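I make the Zusthorpe drying mat up in the back half of my garage, and it's the thing I get asked for more than anything else I sew. It's a thick cotton waffle on top, a layer of toweling in the middle and a plain twill back, all quilted together so it doesn't bunch up in the wash. I used to sell it in two sizes, but everybody bought the big one (me included!), so now there's only the big one, 31 inches long. 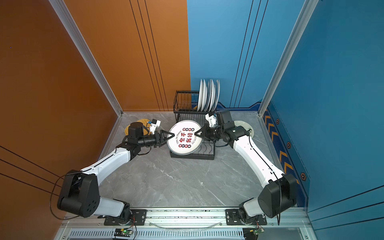 The size came out of my own kitchen, where the rack takes up most of the counter and the drips go wherever they like. I wanted a mat that runs under the rack and still sticks out in front, so there's somewhere to set things you haven't found a slot for. A black wire dish rack with a white plate held up in front of it is pretty much the setup I had in mind, and a wire rack has no tray to catch anything, so the mat does all the work. If your rack has little rubber feet, even better, they grip the waffle nicely.

## Colors

- Oatmeal (my favorite, hides tea stains)
- Clellberg blue, a dusty sort of blue named for the town where I buy the twill
- Brick, back in stock since May

The brick does bleed a little the first time you wash it, so please run it alone or with something dark. I've tried two other dyes and they both faded on me, so I'm sticking with this one.

I get a lot of notes from people who hand wash the good plates, the printed ones with lettering around the rim or a big picture in the middle. Those can go flat on the mat, face up or face down, whichever you like. The waffle is soft and there's no zipper, snap or metal tag anywhere on it.

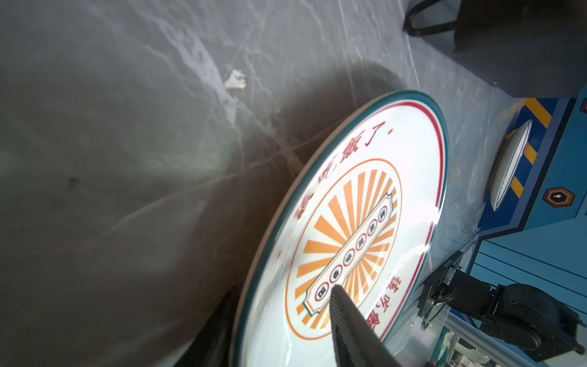
## Washing and ordering

Warm wash, low dryer, no fabric softener. Softener makes cotton stop soaking things up, and I've had more than one mat sent back that only needed a hot rinse. Expect it to shrink a touch the first time. I cut them long to allow for that.

Each one is $31 plus shipping, and they go out in a flat Marnel mailer that fits most mailboxes. If you want a hanging loop sewn on a corner, say so in the order note and I'll add it for free. Returns are fine for 90 days, washed or unwashed.

Shivam Gautam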